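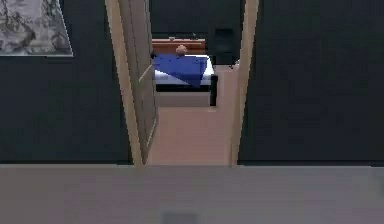
## Doorways and bedrooms

Clear the doorway first. A home robot plans its route through the opening it measures, and a door that hangs half into that space makes the opening smaller. Push the door all the way back and use a wedge if it drifts. Our house rule is 700 mm of clear width at every door the robot has to pass, measured between the door edge and the opposite jamb.

- Tuck blankets up so no corner trails on the floor.
- Roll desk chairs in under the desk.
- Pick up small things near the threshold. Pale items on a pale floor are the ones that get run over.
- Leave the door in the same position for the whole job. If it moves, stop the robot and let it look again.

Margarida Matos wrote the first version of these rules for the Provbridge apartments, and she still wants the bedroom done before the kitchen. I do it the other way when there's trash to go out. Either is fine as long as you write the order on the job card.

## Kitchens and trash

Tie garbage bags before the robot goes anywhere near them. One knot, pulled tight, with enough plastic above it to grab. Set the bag on open floor, well away from the cabinets, so it can be reached from more than one side.
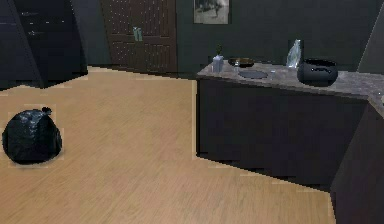 Keep the weight down too. We stop at 26 pounds per bag, and anything with broken glass in it gets carried out by a person. The Vusik base can pull more than that, but a bag that splits on a wood floor is a long cleanup.

Counters need their own check:

1. Move clear glasses to the back or put them away. Depth cameras have trouble with anything transparent, and that includes thin plastic bottles.
2. Keep big pots off the front edge. Empty them before the job starts.
3. Take stems and small plants out of narrow bottles - they tip at the lightest touch.
4. Wipe up water by the sink, then check the floor below it.

## Stopping and logging

One person per job holds the stop button. That person doesn't tidy, answer the phone or leave the room. Test the button before the first move and again after a battery change.

Log every stop, even the short ones. Use code 211 for a blocked path and 3308 for a dropped object. Both go on the same sheet, with the room and the time of day. The old Stokance sheets are still good if you cross out the last column.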